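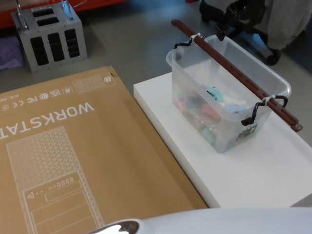 Categoría: Orden en casa > Cajas y cartón

Buscar en el blog... Buscar

Cómo ordenar piezas pequeñas en una caja transparente (y qué hacer con el cartón que sobra)

Desconfío de los sistemas de almacenaje. He leído guías que empiezan recomendando comprar doce cajas iguales, una rotuladora y un mueble a medida para las doce cajas. Cuando uno termina de montarlo todo, las piezas siguen revueltas, solo que en un sitio más caro.

Lo que cuento aquí es más modesto: una caja de plástico translúcido con asas de cierre, un montón de piececitas de colores y un cartón grande aplanado en el suelo, de esos en los que venía un ordenador de torre. Con eso se trabaja bien.

Antes de empezar

Hace falta:
– una caja translúcida con tapa y cierres
– un cartón grande, abierto y plano
– dos o tres recipientes pequeños (sirven los de yogur, lavados)
– una superficie baja y lisa donde apoyar la caja
– bolsas con cierre, si ya las tiene en casa

No compre nada todavía. La caja de la serie Oltine me la vendieron como «modular», y lo único modular que le he encontrado es que se apila con otra Oltine. La Fontana de toda la vida hace lo mismo. En la tienda le dirán lo contrario.

Paso 1. Ponga el cartón en el suelo

Aplánelo con la cara impresa hacia arriba o hacia abajo, da lo mismo. He leído que la tinta mancha las piezas claras; llevo tiempo usando cajas impresas y no lo he visto nunca. Lo que sí conviene es quitar grapas y restos de cinta adhesiva.

Si el cartón tiene pliegues que se levantan, déjelo una noche debajo de algo pesado. Las piezas ruedan hacia los dobleces y acaban fuera.

Paso 2. Abra la caja del todo

Levante las dos asas de alambre antes de mover la caja. Con una sola suelta, la tapa hace palanca y el cierre contrario sufre. Así rompí yo el primero, y el recambio de Voller tardó tanto en llegar que acabé atando la tapa con una goma.

Coloque la caja en alto, aunque sea sobre una tarima o un banco bajo, y el cartón al lado. Verter desde ahí es más cómodo que hacerlo de rodillas con los brazos estirados.

Paso 3. Vierta por partes

Un tercio de la caja cada vez. Volcarlo todo de golpe queda muy bien en los vídeos, pero luego hay que recoger debajo del sofá. Incline la caja por uno de los lados cortos y ayúdese con la mano.

Paso 4. Clasifique por uso, y dude del color

Separar por colores es lo primero que se le ocurre a todo el mundo: rosas con rosas, turquesas con turquesas, los beis aparte. Queda bonito. Pero quien busca una pieza suele buscarla por la forma o por lo que hace, y entonces el color estorba. Attila Erdős, lector habitual de esta página, me escribió en febrero para defender el orden por colores con bastante pasión. Me mandó su método, lo probé una tarde y volví al mío. Él sigue con el suyo y dice que le va bien.

Mi propuesta:
1. Lo que se usa a menudo, suelto en la caja.
2. Lo diminuto, en una bolsa o un vasito dentro de la misma caja.
3. Lo que no se sabe qué es, a un recipiente aparte. Si en 3 meses nadie lo reclama, fuera.

Paso 5. Devuelva las piezas y cierre

Primero las grandes, luego las pequeñas embolsadas encima. No llene hasta el borde – la tapa cerrará el primer día y después empezará a abombarse. Ponga la tapa, presione en el centro y baje las dos asas a la vez.

¿Hay que poner etiqueta? Si el plástico deja ver los colores, yo no la pondría. Un trozo de cinta de carrocero con una palabra basta, en el caso de que tenga varias cajas parecidas.

Qué hacer con el cartón

Si el ordenador sigue en garantía, mire las condiciones antes de tirar el embalaje; unas tiendas lo piden y otras no. Guardado plano detrás de un armario apenas ocupa. Si se deshace de él, dóblelo por las marcas originales y al contenedor de papel. Lo de convertirlo en separadores para cajones lo intenté con un patrón de la web Woscombe: dos horas de cúter para unos separadores que se doblan al segundo uso.

Actualizado el 3/9/23

Artículos relacionados
Cajas con ruedas: para qué sirven y para qué no
Cierres de alambre: cómo cambiarlos sin romper la tapa
El cajón de los cables, segunda parte
Plegar cartón grueso sin dejarse las manos
Etiquetas que se despegan y etiquetas que no hay quien quite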